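Textilien sortieren, zweiter Durchgang

Im August habe ich angefangen, den Bestand an bunten Stoffteilen systematisch zu erfassen. Die Waage zeigte nach dem ersten Durchgang 127 Teile später einen Wert, den ich nicht notiert hatte, also alles noch einmal. Diesmal mit Tabelle: laufende Nummer, Grundfarbe, Gewicht in Gramm, Zustand der Nähte.

Sortiert wird zuerst nach Farbe, danach nach Bund. Gelb und Orange trenne ich bei Tageslicht, unter der Deckenlampe liegen die beiden Töne zu nah beieinander. Teile mit gerafftem Gummibund kommen auf einen eigenen Stapel.
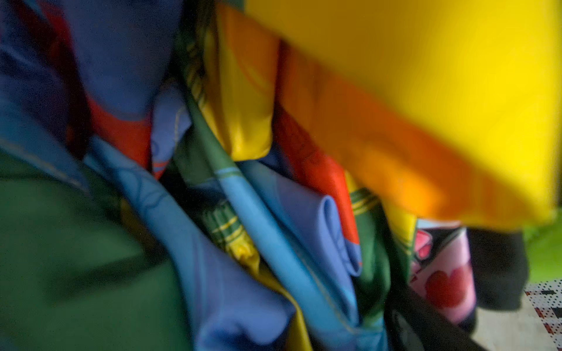 Den Bund prüfe ich durch Dehnen: fünf Sekunden auf Zug halten, loslassen, Restlänge messen. Was mehr als 5 mm länger bleibt, wird neu eingezogen. Das Gummiband dafür kommt von Clella, die Rolle wog beim Auspacken 205 g, nach den ersten Reparaturen noch 169 g.

Villads Frandsen empfiehlt, vor dem Wiegen zu waschen. Habe ich nicht gemacht. Gefaltet wird auf Kistenbreite, Naht nach innen, Dunkelgrün nach unten. Offen ist noch die Spalte für mehrfarbige Teile; vorläufig zählt die größte Fläche.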